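Floltard Matlala 38 Travel Duffel
Item no. 641

The Matlala 38 is a 38-liter carry-on for people who have stood at a baggage carousel in a coastal airport at midnight, watching one lonely stroller go by for the ninth time, and decided never again.

It opens flat like a suitcase, carries like a backpack and squashes down like a duffel when it's empty. Lizelle Khumalo drew the first version after a month of ferries, minibuses and one very opinionated donkey, and she has been taking pockets off it ever since. The original had fourteen. The current one has five, and you will still lose your earplugs.

What goes in it

A week of warm-weather clothes, a mask and snorkel, sandals, a paperback you won't finish. Fins fit if they are the short kind. Long fins do not fit, and we would like to stop getting emails about long fins.

The wet pocket at the bottom has its own zipper and a roll-down liner. Put your swimsuit in it on the last morning. Take your swimsuit out of it when you get home. The second step is where most of our warranty claims begin.

Straps

The shoulder straps tuck behind a panel, so check-in staff see a neat little bag and not something with tentacles. The hip belt comes off. Since June the buckles have been the larger Brustum type, which you can work with sandy fingers – the old ones needed a degree.

Specs

Capacity: 38 liters
Outer fabric: coated recycled polyester
Colors: Sand, Harbor, Slightly Darker Harbor
Pockets: five
Laptop sleeve: yes, though you said this was a vacation
Warranty: 138 weeks from purchase (Ziad Najjar picked the number and won't discuss it) 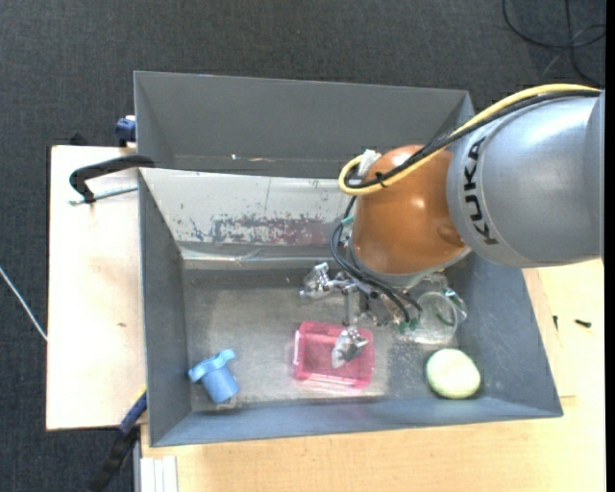
KUKA arm with its gripper over a gray bin.

Shipping and returns

Orders leave our Devden warehouse on weekdays. Anything ordered by December 10, 2023 goes out in time for the holidays. Anything ordered later goes out in time for somebody's holidays.

Send it back unused within 38 days for a refund. "Unused" means no sand. We check the seams, and we always find the sand.

Goes well with

Matlala Packing Cubes, set of three (item no. 619)
Matlala Rain Cover – bright orange, easy to spot on the roof of a bus
Spare hip belt, for the one you took off and left in a hotel closet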